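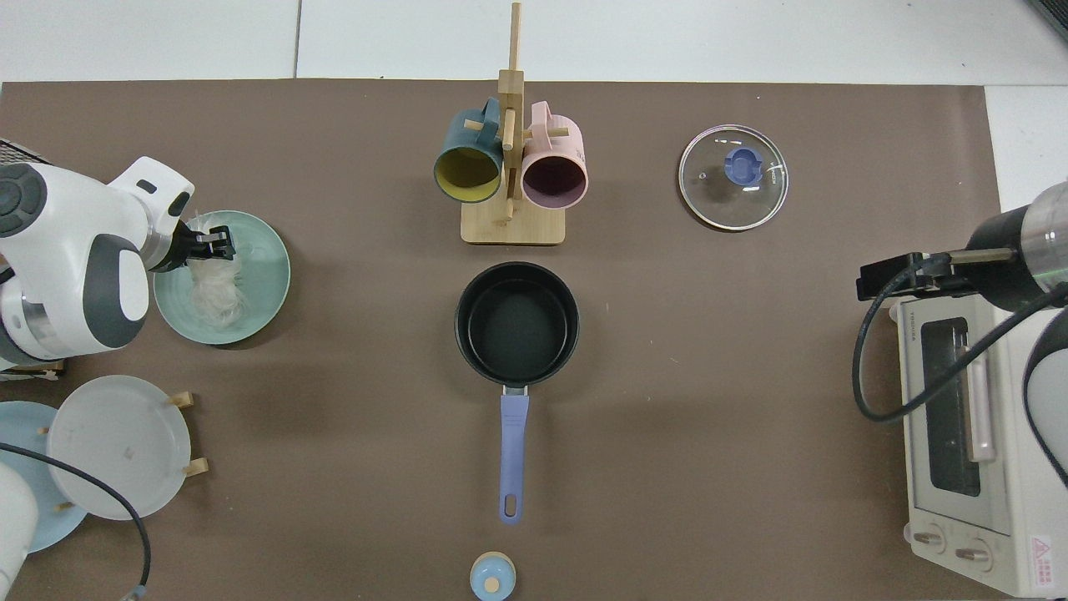
Gitau Laizer さんの投稿:

> Banitz の報告を読みました。把持の開始と解放をそれぞれ独立した区間として学習させると、麺状の束の受け渡しが安定するという主張ですが、二点よく分かりませんでした。
>
> 一点目。区間ラベルを入れた条件では、解放の前後のフレームが学習中に多めにサンプリングされていますよね。それなら、効いているのはラベルではなくサンプリングの偏りだという説明も成り立つと思います。両者を分けた比較はありますか。
>
> 二点目。解放の判定がグリッパの開度だけで決まっているように読めます。剛体ならそれで足りるでしょうが、繊維状のものは指を開いても片側に残ることがあります。うちでも Hiron で似たことを試して、開いたのに離れていない試行を成功に数えてしまい、あとで全部数え直しました。そのあたりの扱いを教えてください。
>
> それから、周りにある調理器具は毎回同じ位置に置いているのでしょうか。配置を覚えているだけではないかという指摘が、こちらの輪読会で出ました。

Laizer さん、みなさん

返信が遅くなりました。査読対応用に整理しているところなので、報告に書いていない部分も含めて、順に書きます。

1. サンプリングとラベルの切り分け

ご指摘のとおり、報告の本文にある比較ではこの二つが混ざっています。区間ラベルあり条件では、区間を一様に選んでからその中のフレームを選んでいました。解放区間はほかの区間より短いので、フレーム単位で見ると明らかに多く引かれます。ラベルなし条件はエピソード全体から一様に引いていましたから、比較としては不公平でした。

そこで追加で次の三条件を走らせました。

(a) ラベルなし、フレーム一様サンプリング
(b) ラベルなし、区間一様サンプリング(区間の境界は標本を引くときだけ使い、モデルには渡さない)
(c) ラベルあり、区間一様サンプリング

ネットワークの構造、学習ステップ数、画像の前処理は三条件で同じです。(b) は (a) よりはっきり良くなりました。つまり、報告で改善と呼んでいたもののかなりの部分はサンプリングで説明できます。ここは報告の書き方を直します。

ただ (b) と (c) の差も残っています。差が出るのは主に解放の直前で、(b) は束を目標の上まで運んだあと、指を少し開いてまた閉じる動作を繰り返すことがあります。(c) ではこれがほとんど起きません。把持の開始については (b) と (c) の差は見られず、ラベルが要るのは解放だけかもしれないと考えています。解放のラベルだけ残した条件は、まだ乱数の種を一つしか回していないので結論は出せません。

データの規模も書いておきます。遠隔操作で集めたデモは 236 エピソード、そこから Biwott で切り出した区間が 3404 です。エピソードあたりの区間数が多いと思われるかもしれませんが、持ち直しや空振りもそれぞれ一区間として残しています。最初の版では失敗した把持を捨てていて、その版で学習した方策は空振りしたあと何もつかまずに運び始めました。捨てない版に変えてからは、持ち直しに戻る試行が増えました。

2. 解放の判定

これは二つに分けて答えます。学習用のラベルと、評価時の成功判定は別のものを使っています。

学習用のラベルは、開度で候補を出してから人が確認しています。候補は開度の変化率がしきい値を超えた時点で立て、その前後 300 ミリ秒を確認用の窓として Biwott に表示します。確認者は窓の中で、束が指から離れたフレームを選びます。離れなかった場合は「未分離」を付け、解放区間にはしません。この「未分離」は報告では脚注に一行あるだけで、読み落とされて当然です。本文に移します。

困るのは、繊維の一部だけが指に残る場合です。束の大半が皿に載っていて、何本かが指先に引っかかったまま腕が上がっていくものです。二人の確認者の間で一番意見が割れたのがここでした。いまの規約は「束の主な部分が支持面に載り、腕の移動に引かれて動かないこと」です。何本か残っていても主な部分が動かなければ解放とします。主な部分という言い方が曖昧なのは承知していますが、本数で決める案は画像から読み取れず、やめました。

評価時の成功判定では、もっと厳しくしています。解放後に腕を待機姿勢まで戻し、指に繊維が残っていれば「部分成功」として別に集計します。報告の表の成功率に部分成功は入っていません。Hiron で数え直しになった件は、たぶんこの区別がなかったためではないかと思います。もし生の動画が残っているなら、こちらの規約でラベルを付けてみてもらえると、規約の方の検証にもなって助かります。

手首の力覚で分離を検出する案も試しました。束が軽すぎて、腕の加減速による変動に埋もれます。静止してから測れば差は見えますが、静止を入れると動作が途切れ、デモの速度分布が変わってしまいます。この方向は止めています。

3. 配置の固定について
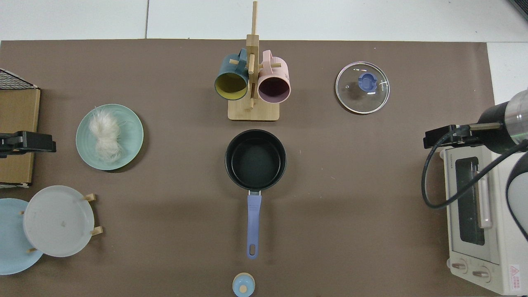
茶色のマットの上に置くものは、皿、皿立て、マグツリーとマグ二つ、片手鍋、ガラス蓋、オーブントースターが基本です。このうちマグツリー、片手鍋、オーブントースターは、同じ収録回の中では意図的に動かしていません。動かすのは束を載せる皿と、束の置き方です。輪読会で出た指摘はもっともで、この組み方だと、方策が鍋の柄やトースターを目印にして皿の位置を推定していても、収録回の中の評価では見抜けません。

そのため、評価用に分けた 63 エピソードは、学習用とは収録回が重ならないように取り分けてあります。収録回が変わると器具を全部置き直すので、相対位置もそれなりに変わります。エピソード単位で無作為に分けた場合と収録回単位で分けた場合を比べると、オフラインの行動予測誤差は後者の方が大きくなりました。前者の分け方で出した数字は、配置を覚えた分だけ良く見えていたと考えるべきでしょう。報告の表はすべて後者です。過去に Brerari の研究会で配った資料は前者の分け方なので、引用しないでください。

もう一つ、器具を隠す実験もしました。入力画像のうち、マグツリーの領域やトースターの領域を平均色で塗りつぶして、予測される手先の目標位置がどれだけずれるかを見るものです。結果は次のような傾向でした。

・マグツリーを塗りつぶしても、目標位置はほとんど変わらない
・トースターを塗りつぶすと、右腕の待機姿勢が少しずれる。左腕は変わらない
・鍋を塗りつぶすと、束を置く目標が大きくずれる(鍋に移す課題なので、これは当然)
・皿立ての側を塗りつぶすと、束をつかみに行く位置が手前に寄る

最後の項目が気になっています。皿立てには白い皿と水色の皿が立っていて、束を載せた皿はそのすぐ近くに置くことが多いです。方策は束そのものを見ているつもりでも、皿立てとの位置関係を補助に使っている可能性があります。平均色での塗りつぶし自体が学習時にない入力なので、そのせいで乱れただけという見方もできます。別の収録回の画像から同じ領域を切り貼りする方法に替えて、いまやり直しています。

皿立てを動かした追加収録は 8 月に予定しています。皿立てを右側に移すとトースターと干渉するので、奥に寄せる形になりそうです。右腕のケーブルがトースターの上に垂れていて、物を奥に置くと引っかける心配もあるため、可動範囲を先に確認してから決めます。

4. 束の見え方について

質問にはありませんでしたが、関連するので書いておきます。同じ束でも、指でつまんでいる間と皿に置いてある間では形がかなり違います。つまむと細長く寄り、離すとまた広がります。区間ラベルの効き目を調べているときに、方策の中間特徴がこの形の違いで分かれているのか、指の開閉で分かれているのかを見たくて、指を閉じたまま束に触れない動作を別に収録しました。

解放ラベルあり条件では、指を閉じていても束をつまんでいなければ、特徴は把持中の群に入りませんでした。ラベルなし条件では、閉じた指だけで把持中の側に寄ります。先ほどの、指を開いてまた閉じる繰り返しは、このあたりが原因ではないかと見ています。開度から状態を推測していると、少し開いた時点で状態の推測が揺れ、閉じる側に引き戻されるという筋書きです。検証はできていません。開度を入力から外す実験をすればよいのですが、外すと把持そのものが不安定になり、比較になりませんでした。開度に雑音を加える形で弱める案を考えています。

束は使っているうちにほぐれて形が変わるため、収録回ごとに交換しています。交換した直後はまとまりがよく、一か所をつまめば全体が付いてきます。後半になると端の方だけが持ち上がることが増えます。評価の順番を条件ごとにまとめてしまうと、後に回した条件が不利になります。三条件の評価では一試行ごとに条件を入れ替えました。報告の本文の比較では、恥ずかしながら条件ごとにまとめて評価していて、ラベルあり条件が先でした。この点も訂正に入れます。

5. 共有できるもの

Biwott の確認規約は、いまの版をそのまま出せます。日本語だけですが、用語の対訳表は付いています。区間の境界ファイルも、エピソード番号と対応する形で共有できます。映像は容量の都合で、評価用の分だけ先に置くことになると思います。

境界ファイルを使う方は、時刻が左右の腕で別々に記録されている点に注意してください。初期の収録では左腕の時刻が少し進んでいて、補正済みの列と未補正の列が両方残っています。補正済みの方を使ってください。未補正の列で学習すると解放が早まり、束を鍋の縁に掛けるような落とし方になります。私も一度やりました。

Laizer さんに一つ聞きたいのですが、Hiron の指先は平らな面のままですか、それとも何か貼っていますか。こちらは指先を替えずに通していますが、繊維の残りやすさは表面で相当変わるはずで、規約を共通にしても数字が比べられないかもしれません。分かる範囲で教えてください。

解放ラベルだけの条件は、種を増やした結果が出たらこのスレッドに続けて流します。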